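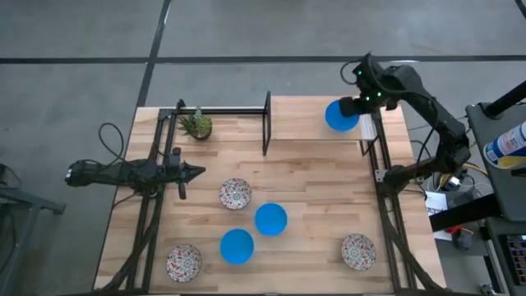 Butcher block

Butcher block is a kind of solid wood slab made by gluing many smaller pieces of wood together. It is used for kitchen counters, cutting boards, tables and workbenches. The name comes from the heavy blocks on which butchers cut meat in their shops. Today the word is used in a wider sense, and most butcher block sold for furniture is never cut on with a knife.

The pieces in the slab are usually called strips or staves. They can be as long as the slab itself, or they can be shorter and joined one after another in each row. The visible pattern of the surface depends on the width of the strips, on the difference in color between them, and on which side of the wood is turned up.

Name

In American English "butcher block" can mean the material, the finished countertop, or a free-standing block on legs. In British shops the same material is often sold as a "solid wood worktop". Some makers keep the name only for end grain slabs and call everything else "laminated wood top". This stricter use is common among carpenters but rare in stores, and a buyer who wants end grain has to ask for it by that name.

Origin

The first butchers' blocks were simple sections of a tree trunk, set on the floor or on short legs. A trunk section is strong, but it dries unevenly and opens in long cracks from the center to the bark. The cracks hold water and pieces of meat and are difficult to clean. Blocks built from many square pieces were an answer to this problem. Each piece is small, so it moves only a little when it dries, and a damaged piece does not spoil the whole block.

Early glued blocks were often held also with iron rods or with a steel band around the outside. When better glues became common the rods were left out of the thinner products. The material came into home kitchens later, first as a small board or cart and then as the full counter.

Types of construction

Face grain. The wide faces of the boards are turned up. The surface shows the large figure of the wood and fewer glue lines. It marks easily under a knife and is used mostly for tables and desks.

Edge grain. The boards are cut into strips, turned on their side and glued face to face, so that the narrow edges make the surface. This is the most common type for counters and work tables. It is stiff along the strips, costs less than end grain, and is simple to make in long lengths.

End grain. Short pieces stand upright and the cut ends make the surface. Often it looks like a chessboard. A knife goes between the fibers and many small cuts close again partly. End grain takes in more oil and more water than the other types, and it needs greater thickness to stay flat.

Finger-jointed strips are found in face grain and edge grain slabs of lower price. Short pieces are joined at their ends with a row of wedge-shaped teeth. The joint is strong enough for normal use, but the tooth line can be seen from the side or from above.

Woods

Hard maple is the traditional choice in North America. It is pale, has small pores, and does not give a taste to food. Beech has similar qualities and is widely used in Europe, although it moves more with changes of humidity. Birch is light in color and usually less expensive. Oak is hard and durable, but its open pores hold dirt, and in contact with iron and water it gets black stains. Walnut and cherry are chosen for their color. Walnut is softer than maple and shows dents sooner.

Rubberwood comes from plantation trees which no longer give enough latex. It is pale to light brown and is often sold in finger-jointed form. Bamboo is a grass and not a wood, but slabs of bamboo strips are made in a similar way and are placed beside butcher block in many stores.

Softwoods such as pine are used for cheap tabletops. They are not recommended where heavy tools or knives are used.

Manufacture

The boards are first dried in a kiln until their moisture is low and equal. Then they are planed, ripped into strips and sorted. Strips with knots or splits are cut out or turned so that the fault is on the underside. Glue is spread on the faces, and the strips are pressed together in a large clamp. In factories the clamp is often heated to make the glue set faster.

After pressing, the slab rests for a time. Glue with water in it makes the wood beside the joint swell, and if the slab is sanded too early a shallow groove appears later along every joint. The slab is then planed or sanded to thickness, cut to size, and its edges are rounded or beveled.

Small workshops follow the same steps with hand clamps. In the workshop Michalík, in the town of Berholm, the slabs are glued in 2 halves and the halves are joined last, so that each half can still pass through a narrow planer. Igor Gajdoš, who worked there as head joiner, described this method in his handbook of table making. He advises to mark the strips with a chalk triangle before gluing – the order is easily lost when the clamps are being prepared. The furniture maker Gadard uses the same half-slab method for its school tables.

Finishes

Finishes can be divided into those that go into the wood and those that make a film on it.

Mineral oil is the usual finish for surfaces that touch food. It does not harden, is easy to apply, and must be renewed often. A mixture of mineral oil and beeswax gives a little more protection against water. Linseed oil and tung oil harden in air and last longer, but they need many days between coats. Hardwax oils, for example Stetix, combine drying oil with wax and are common on tables and desks.

Varnish and polyurethane make a closed film. The film protects well against water and spills and needs little care. It is not suitable for direct cutting, as the knife breaks it and water enters under the edges. On work tables a film finish also makes it easier to remove tape and glue.

Movement of the wood

A glued slab changes its width with the humidity of the room. It changes very little in length. The movement cannot be prevented by screws, and a top that is fixed too tightly to its frame will bend or split. For this reason tops are fastened with slotted holes, wooden buttons, or metal clips in the shape of an 8, all of which allow some sliding.

Both sides of the top should receive the same finish. If only the upper side is closed, the lower side takes moisture faster and the top becomes curved. The error is frequent in home installations, where the underside is not seen.

Marthinus Chauke compared tops with slotted and with fixed screws in his study of public canteen furniture. Most of the splits he recorded began at a fixed screw near the end of the slab. He found fewer splits in the middle of the slab, even in rooms with strong heating.

Care

Daily cleaning is done with a damp cloth and mild soap. Water should not be left standing, and wet metal cans should not be stored on a bare surface. Hot pans need a support under them. A dishwasher destroys the glue joints of a cutting board in a short time.

An oiled surface is ready for new oil when drops of water no longer stay round on it. The oil is spread, left to enter the wood, and the rest is wiped away. Cloths with linseed or other drying oil can catch fire by themselves and must be spread flat to dry or kept in water.

Scratches and light stains are removed by sanding along the grain. A thick slab can be sanded many times during its life. Black iron stains often go deeper and are treated with oxalic acid, which must be rinsed well and is not used on cutting surfaces.

Uses outside the kitchen

Edge grain slabs are used as tops for workbenches, laboratory and classroom tables, shop counters and desks. They are heavy enough to stay quiet under tools, and clamps can hold their edges without breaking them. Holes can be drilled and later filled with plugs of the same wood. In rooms with electronic equipment wood is sometimes covered with a mat that leads away static charge.

See also

Cross-laminated timber
Cutting board
Edge jointing
Wood glue
Workbench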